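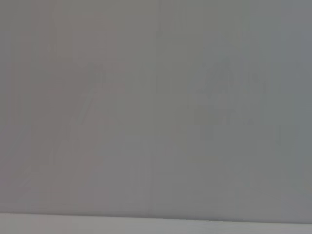 Soft greys, warmer to the left, cooler to the right.

Painting your own rooms — questions we get at the counter
Ralteck Paints, Trirnholm. Last updated 8/8/18

How much paint do I need?
Measure the walls, length times height, add them up. Take off big windows, ignore small ones. Then look at the coverage on the tin and double the lot for 2 coats. Bring us the numbers and we'll work it out. Don't bring us "it's a normal sized bedroom". They're all normal sized.

Can I get a tester?
Yes. Small pots of anything in the Moura range. Nolevum is full tins only, sorry, we have asked.

Do I paint the tester straight on the wall?
Better on lining paper. Big piece, two coats, masking tape at the corners. Move it round the room for a few days. Look at it in the morning, look at it with the lamps on. If you do paint it on the wall, sand the edges after or you will see that square for ever.

Why has my grey gone pink / blue / green?
Most asked question we have. Hardly any grey is plain grey, there's a bit of something in it. North facing room, the cold greys go colder. Evening sun brings out any pink. Carpet bounces colour up the wall as well, so does a hedge outside the window. Try one shade warmer than you think you want.

Can you match a colour I already have?
Usually. Bring a flake or a bit of paper at least the size of a stamp, bigger is better. Phone photos no good, everyone's screen is different. Old oil gloss that's yellowed — we can match it as it is now or as it was, tell us which.

Do I have to wash the walls first?
Kitchen yes, always. Sugar soap, rinse, let it dry overnight. Bedrooms a wipe down will usualy do. Anywhere there's been a smoker, wash twice and then stain block.

New plaster?
Wait till it's pale all over, no dark patches. Then a mist coat, watered down plain matt, NOT vinyl. Contract matt is fine and cheap. If you go straight on with silk it'll peel off in sheets and you'll be in here cross with us.

Matt or silk?
Matt hides bumps, silk shows them. Silk wipes clean. Durable matt is the in between one, costs more, worth it on stairs and halls.

How long between coats?
What it says on the tin. Longer if it's cold or damp. Touch dry isn't ready. In July people were managing both coats in a day, don't count on that in winter.

I can see lines where I cut in. What have I done?
Edges dried before you got to them with the roller. Do one wall at a time, cut in then roll it straight away. Second coat often sorts it. Also check you haven't cut in from one tin and rolled from another, see batches below.
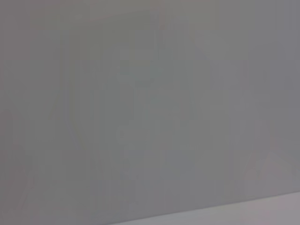 Kedir Mamo adds that stripes can come from the roller too: I had them all down the back bedroom, top to bottom, and it was me leaning on it because I was too mean to load it up again. More paint, less pushing, finish every pass in the same direction. Third coat came out fine but I could have saved myself a tin.

What's a batch number and do I care?
Number on the lid or the base. Tins from the same batch match, tins from different ones might be a hair out. Buy it all at once if you can. If not, tip them together in a big bucket and stir.

Can I bring paint back?
Unopened and not mixed, yes, within 14 days with the receipt. Mixed colours no. We can't sell your purple to anyone else.

How long does an open tin keep?
A few years if the lid's on tight and it hasn't frozen. Not the shed. If it smells rotten, it is.

Do you deliver?
In Trirnholm, yes, free on orders over £200. Otherwise it's £7. Order by noon and it'll normaly go out next day. Somebody needs to be in, we don't leave tins on the step.

Where do I take old paint?
Not here. Not down the sink. The tip takes it if it's dried solid — leave the lid off with some cat litter or sawdust in it. Part full tins, ask at the gate.

Do you know a decorator?
There's cards on the board by the till. We don't recommend one over another so please don't ask the lads.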